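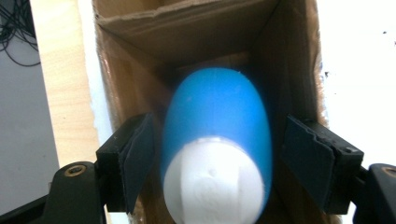 FOR IMMEDIATE RELEASE

April 26, 2020

Urnimon opens its Devar County crime archive to everyone, free to read

JURKETLOW — I've been covering crime and the courts in Devar County long enough to know how a press release is supposed to sound, and I'm going to do a bad job of it, so bear with me. The short version is that Urnimon, the little news site I run out of my back bedroom, is opening up its full archive of local crime and court coverage today. You can read all of it without paying, and you don't have to make an account or hand over your email.

There are 730 cases in there right now. Some are tiny (a stolen canoe, a guy who kept passing bad checks at the same feed store) and some are the ones people around here still lower their voices for. Each case gets its own page, and on that page you'll find every story I wrote or could get permission to reprint, in order, with the dates of the hearings and what the court decided, if the court has decided anything.

That last part is why I started doing this. You've seen how crime news goes. There's an arrest, there's a mug shot, everybody shares it, and then the whole thing drops off the face of the earth. A year later the charges get thrown out, or the man pleads to something much smaller, or a jury says not guilty in an afternoon, and hardly a word gets printed. I did this myself for years! I'd write up the arrest because the arrest was easy, and I'd mean to go back for the ending, and then there'd be a wreck out on the county road and I'd be off to that.

So I went back for the endings. It took most of two winters at the clerk's window in Jurketlow. Of the cases in the archive, 590 now show a final result taken from the court file, whether that's a conviction, a plea, an acquittal or a dismissal. Where charges were dropped, the page says so at the top, before you get to the arrest story. I also took down the booking photos, all of them, guilty or not. I know some readers like them, and I've already had a couple of cross emails about it, but that's how it's going to be on this site.

The Amegashie Street break-ins

The case I get asked about more than any other is the run of burglaries on Amegashie Street, so I've put that one on the front page for the launch. If you're new here, somebody spent the better part of a spring going into garages and back porches along those few blocks at night, taking tools and bikes and, from one house, a chest freezer with the food still in it. Two men were charged. One pleaded guilty. The other went to trial, and the jury couldn't agree, and the county decided against trying him a second time.

I sat through every day of that trial, and I still hear it told at the diner as though both men were convicted. They weren't. The page has my daily reports from the courtroom, the list of what was taken as it was read out in open court, and a plain explanation of what a hung jury means and what it doesn't. I went back and fixed two mistakes in my own early stories as well, both marked with a note, one of them kind of embarrassing (I had the wrong house on the wrong side of the street, and the family who lived there got a lot of phone calls they didn't deserve). I've apologized to them in person and I'm glad to do it in print.

Cases with no ending yet

Another part of the archive covers cases where no charge was ever filed. There are 130 of those. Mostly they're thefts and vandalism, with a handful of fires, and a few are serious enough that I thought hard before putting them up again. For those I wrote to the families first. Where a family asked me to leave the case alone, I've left it alone, and it isn't in the count.

Please don't use these pages to play detective. I mean that kindly. I love a good mystery as much as the next person, but there are real people on both ends of these, and comments are turned off for that reason. If you know something, take it to the police. If you think they brushed you off, write and tell me about it, and I'll ask them why, which is a thing I'm pretty good at by now.

If you're in the archive

If your name is on one of these pages and you believe something's wrong, I want to hear from you. Send me the case number and whatever paperwork you've got. I'll check it against the court file and answer you within 30 days, and if I made the error I'll fix it and say on the page that I fixed it. If a judge has sealed or expunged your record, send me the order and the page comes down. You don't need a lawyer to ask, and it doesn't cost anything.

I should say that the courthouse counter is closed to walk-ins at the moment, like nearly everything else, so some answers may have to wait on a clerk picking up the phone. I'm calling every morning. They know my voice.

What's coming

In June I'm planning to add the older material, from before Urnimon existed, back when I was filing for a weekly that has since folded. It's sitting in boxes in my hallway and a good deal of it has to be typed in by hand, because the old clippings have gone the color of tea and the scanner can't make sense of them. I'll put up a batch whenever one's done and checked. Traffic court isn't going in, so your speeding ticket is safe with me.

I'm also working on a page that explains the ordinary words of a criminal case — arraignment, bond, continuance, nolle prosequi and so on — in the sort of language I'd use with my sister over the phone. If there's a term that's always puzzled you, send it along and I'll add it to the list.

Schools and libraries in Devar County are welcome to link to the archive or print pages for class. Other newsrooms can reprint my stories with a credit to Urnimon, as long as they run the outcome together with the arrest. That's my one condition and I'm stubborn about it.

Reporters who want to talk about any of this can reach me through the contact form on the Urnimon site. Afternoons are best, and I'm happy to go through how I matched the stories to the court files, including the ones that gave me trouble.

About Urnimon

Urnimon is a one-person news site covering police, courts and public safety in Jurketlow and the rest of Devar County. It's paid for by readers who chip in when they can.

###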